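Contrôle avant remise des clés, logement Langat, appartement 4. Fait par Tatu Ndung'u, relu par Felista Temba. Les points non cochés restent à reprendre.

## Entrée et électricité

- [x] Détecteur de fumée : testé avec le bouton, le son est bien fort.
- [x] Tableau électrique : le différentiel coupe. Les étiquettes des circuits sont écrites au crayon, il faut les refaire au feutre.
- [ ] Prise derrière la porte : elle bouge dans le mur. Gerardo Saludo est prévenu.

## Chambre

- [x] Sol : pas de lame qui se soulève, pas de clou.
- [x] Fenêtre : le limiteur d'ouverture tient.
- [ ] Matelas : enlever tout petit objet ou déchet avant de mettre l'alèse. 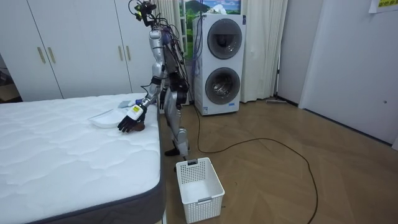

*Chambre, parquet à chevrons et matelas blanc sans drap.*

- [x] Radiateur : purgé en janvier par Erick Nyamweya. Garder le lit à distance, les rideaux aussi.
- [ ] Multiprise Tiseck : limite de 2000 W marquée dessous. Je demande de ne pas brancher le chauffage d'appoint dessus.
- [x] Coutures et bordure du matelas : à regarder sur les deux faces, avec une lampe. Pour les miettes, la petite brosse et la pelle suffisent. 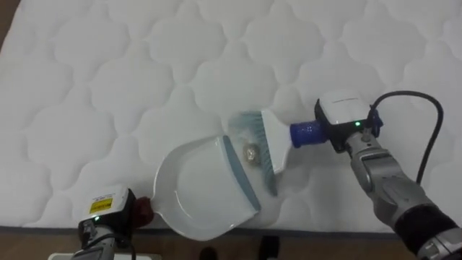
## Cuisine et salle d'eau

- [x] Robinet de gaz : accessible, date du flexible encore valable.
- [ ] Bouche d'aération : grasse, à laver à l'eau chaude.
- [x] Eau chaude : mitigeur réglé, on ne se brûle pas.
- [ ] Tapis de douche : manquant. Commande à passer chez Gralleo.

Deuxième passage après la réparation de la prise. Les clés restent au bureau 104.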